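Bench notes, February, Rolham workshop

Started a bit after 9. Main job was the storage on the square bay, left over from last time. Krisztina wanted the small stuff up off the floor, so the mesh tray is on the crossbar near the middle and the hook rack is on the right-hand side, held with a zip tie. I'd like a proper bracket there eventually. Ayman has 20 of the M5 T-nuts in his drawer and says to help ourselves.

Measured the tray against the spare from Farkas. Theirs is 518 mm long and would crowd the pillars, so it goes back. Irén has the paperwork.

Tried a load on the hooks at home height first: two rolls of tape, the side cutters, the short ruler. Took everything off again before lunch. Colour of the tray doesn't matter, but Firouzeh prefers white so the dark bits show up in it.

Floor still needs doing. The dark grey marble pattern hides less than I expected and the white specks stand out badly against it.

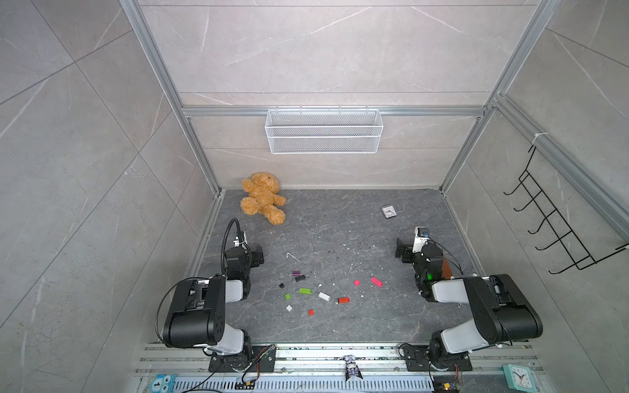
Use the soft brush, then a barely damp cloth, and get into the back corners. Bear and clock come out before wiping and go back after. There's a bent bit of white wire to pick up as well, check with Máté before binning it.

To order from Dalldale: small brush, zip ties (bag of 36), one bracket to suit the rack. Should come to around $129 with freight.

Next: ask Krisztina whether the rack angle bothers her. It slopes down to the right and I'd level it while the bracket's going on.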